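Getting a painted table top to last (and what I use to keep it clean)

I've had a few messages since the move asking what I put on my tables, so I'm putting it all in one spot. We've been in the Odstead house since July and I've now painted the laundry bench, the kids' craft table and an old desk that came with the place. I am not a tradie. I just like colour, and I can't walk past a tired old table on the nature strip without wanting to drag it home!

First thing, wash it. Properly. I know everyone wants to get straight to the paint, but kitchen and workshop tables are covered in a film you can't see, all cooking oil and hand cream and furniture polish. I use sugar soap in a bucket of warm water, an old flannel, then a second wipe with clean water. Then I leave it overnight. If the rag still comes up grey, go again.

Sanding next. Start with 100 grit if the old finish is thick or flaky, then something finer until it feels smooth under your palm. You don't have to get back to bare timber, you're only taking the shine off. Go with the grain, and do the edges by hand because a power sander will round them over before you've noticed (ask me about the desk). Vacuum, then a damp cloth, then have a cuppa while it dries.

Fill the dings now as well. I like a two-part filler for corners, as the lightweight stuff in the tub crumbles the first time a chair gets shoved against it. Slightly overfill, let it go hard, sand it flat.

Primer is boring and I've skipped it twice and regretted it both times. The craft table had an orange stain that bled straight through two coats of white, so I ended up sanding the lot off and starting over with a stain-blocking primer. One coat, light sand, done.

For the colour I use a water-based enamel. It's tougher than wall paint and you can wash up in the sink. Small foam roller for the flat bits, good angled brush for the edges. Thin coats! Three thin ones will beat a fat one every time. Roll the whole length in one direction and finish off with a very light pass with almost nothing on the roller. Then step away. The marks you can see while it's wet mostly settle down on their own, and the ones you get from fiddling with it don't.

On colour, I was a white-and-grey person for years and I've come right around to teal. Crumbs show up but stains don't, screws and pins are easy to find, and it looks cheerful under a cheap light. Anything black stands out on it beautifully.

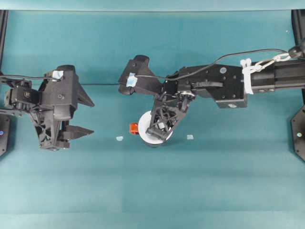
Teal top, black arms, and loads of clear space in the middle.

Now the bit people get wrong, me included. Dry is one thing and cured is another. Your enamel will be touch dry by dinner time and you'll want to put everything back on it. Don't. I give mine 4 weeks before anything heavy sits on it, and I don't use a tablecloth at all in that time, as plastic ones will stick and lift the paint in sheets. Light stuff is fine after a few days if you pick it up instead of sliding it.

Little felt pads under everything are worth the couple of dollars. Same goes for cork under pot plants. A wet terracotta saucer left a ring on my laundry bench that I could never get out, and I tried the lot: bicarb paste, toothpaste, a bit of vinegar, a fair bit of swearing. In the end I touched it up with leftover paint from a jam jar.

Which reminds me, keep some leftover paint in a jam jar! Fill it nearly to the top so there's not much air in there, put a bit of cling wrap under the lid, and label it with the colour and which piece it's for. I've got a shelf of them in the garage and no idea what half of them are, so learn from me on the label.

For day-to-day cleaning I use a drop of dish soap in warm water and a microfibre cloth, nothing fancier. Spray cleaners with bleach in them will dull a painted surface over time, and the scratchy side of the sponge is banned in this house. Sticky tape residue comes off with a dab of eucalyptus oil, but wipe it away with soapy water straight after, and test underneath first. Crayon comes off with the same thing. Texta is harder. I've had some luck with hand sanitiser on a cotton bud, only a few seconds at a time, and stop if you see colour on the bud.

Someone asked about clear coat over the top. I do it on the kitchen things and leave it off everywhere else. If you're going over a light colour make sure it's a water-based one, as the oil ones go yellow.

Next job is the chairs, and I still haven't picked a colour. If you've painted spindle-back chairs without losing your mind, please leave me a comment with your method.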